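Lurska Film Nights – Frequently Asked Questions

Where do the screenings take place?
All screenings are in the Sultik hall, on the second floor. The entrance is from the courtyard and not from the main street. The doors open at 6:30 p.m. and the first film starts at 7 p.m.

How many seats are there?
The hall has 187 seats. The seats are not numbered, so please come early if you want to sit together with your friends. The last row is kept for people who use a wheelchair and for the persons who come with them.

How much is a ticket?
One evening costs 12 euros. The price is the same for adults and students. Children under ten do not pay, but they need a ticket too, and you can get it at the desk.

Can I return my ticket?
Yes, until noon on the day of the screening. Write to us from the same e-mail address that you used for the order. After noon we can not give the money back, but you may pass the ticket to another person. We do not check names at the door.

In which language are the films shown?
We show every film in its original language with English subtitles. Dubbed versions are not shown, also not for the children's program. If a film has no spoken words, this is written in the program.

Are the films suitable for children?
The afternoon program in October is made for families. The evening films are chosen for adults, and a few of them contain violence or strong language. The age advice stands next to each title – please read it before you order. 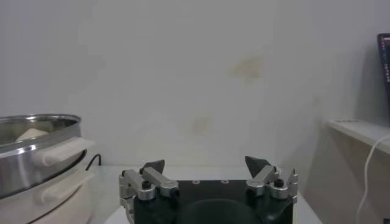

Gripper with two fingers and dark gray pads.

How can I submit my own film?
Please use the form on the Submissions page. We accept fiction, documentary and animation. Your film must be finished. We are sorry, but we do not watch rough cuts or trailers. Send us a link to the film and the password, and keep the link working until the end of the festival.

Is there a fee for submitting?
No. Last year we received 703 films and all of them were sent without a fee. We would like to keep it like this.

When will I get an answer?
You will receive an e-mail in August, also if your film is not selected. Unfortunately we can not write personal comments about each film. If you do not find our message, please look first in your spam folder.

Is there a prize?
There are two prizes. The jury prize is 1,000 euros. The audience prize is a free weekend in the Flekside editing studio, with a technician for the sound. The audience votes on paper cards, which are collected after the last film of the evening.

May I take photos during the film?
Please do not take photos or record while a film is running. Before and after the screening, and during the talks with the directors, you are welcome to do it without flash.

Can I bring food?
Water is allowed in the hall. For anything else there is the Morgan café on the ground floor, which stays open until the end of the last screening.

I have lost something in the hall. What should I do?
Write to us and tell us which evening you visited and what the thing looks like. We keep lost things until the end of November.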